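Visit report: manipulation software day at Savidside

Posted 04/09/2018 by Moushumi Sivakumar

I went up to Savidside in July with Karabo Kekana from our planning group. We had asked to see how the Sampaio team gets from hand-held gripper recordings to something a controller can run. The visit took most of a day, and these are my notes.

The morning was on the recording side. Two grippers are used together, one per hand, and each is logged as its own stream. The task set we looked at is small jewellery and a cardboard box on a table.
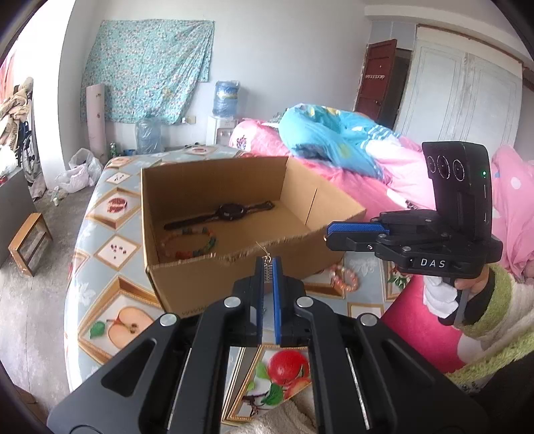
Time alignment came up first. The two streams are matched offline, and a session is rejected if they differ by more than 8 milliseconds. Karabo asked why they don't correct the drift and keep the data. They tried that, but the fitted offset moved around during fast motions and the policy learned the error.

Of the 240 sessions in the current set, 114 have been through the full pipeline. The rest are waiting on pose estimation, the slowest stage. Patterned tablecloths give the tracker plenty of features. Plain walls are harder, and it loses its place when a gripper is raised and turned away from the table.

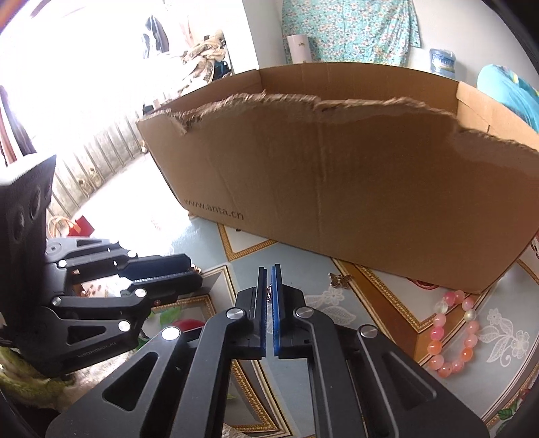 After lunch we looked at the planner. It takes a grasp pose and finger width and produces paths for both arms, with the box modelled as five flat panels. A torn rim doesn't fit that model well, so they pad the top edge by 7 millimetres. Karabo thought this was too coarse for thin items near the wall of the box - I agree, and we said so.

The replay viewer was the best tool we saw. It shows finger width, both trajectories and the planner's output on one timeline, and you can step back to the moment a grasp was labelled. Ours at Brelside still needs three windows for the same job.

They've offered us the log format and a copy of the viewer. Karabo will try it on the Soltport recordings first.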